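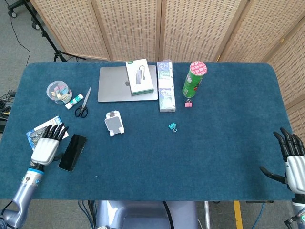 4. Booking Ride Times with the Flokitz Wristband

Your Carnton day pass gets you through the gate. It does not get you onto anything that moves. For that you need the wristband, the Plikonach app and a little patience, and the first two are included in the price.

Before you start: everyone in your party must have passed through the turnstiles. The app will not book for a cousin who is still looking for parking, however sincerely you promise that she is coming.

4.1 Linking the wristband

1. Open Plikonach and tap My Party.
2. Tap Add Band. Hold the wristband flat against the back of your phone until it buzzes.
3. Type in the name you want shown at the ride entrance. Staff will read it out loud. Choose accordingly.
4. Repeat for each guest, up to 6 per phone. Larger families will need a second phone and a second organizer, and should agree in advance on who is in charge.

Note: Children under the height limit can be linked to a ride they cannot board. The app allows this. The person with the measuring stick does not.

4.2 Choosing a time

1. Tap Today, then pick a ride from the list. The list is in alphabetical order, so the ride you want is at the bottom.
2. Choose a one-hour return window. Windows shown in gray are gone. Tapping them repeatedly has been tried.
3. Tap Confirm. Your band will flash green once.
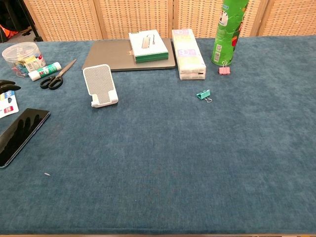
4. Go and do something else until your window opens. The Matubbar boat ride never needs a booking and is a fine place to sit down for a while.

You can hold 2 bookings at a time. As soon as you use one, you may make another. If a ride closes during your window, the booking turns into an open pass, good on any ride until closing time except the Carnton Comet, which is of course the one you were hoping for.

Caution: Do not swap wristbands between guests. The band remembers who it was given to and will hold a grudge for the rest of the day. If it happens by accident, go to Guest Services with both people and both bands.

4.3 Evening show seating

The lagoon show has 1,122 bookable seats, released at noon. A further 94 are kept for wheelchair users and their companions and are booked through Guest Services, in person or by phone.

1. At noon, tap Shows, then Lagoon.
2. Select the number in your party. The app seats you together or offers you nothing at all.
3. Arrive before the time printed on your booking. Late seats go to the standby line, whose members have been watching you eat a pretzel.

Note: From April the show starts after dark, so the time changes week by week. Check it on the morning of your visit.

Section last revised Dec 14, 2023.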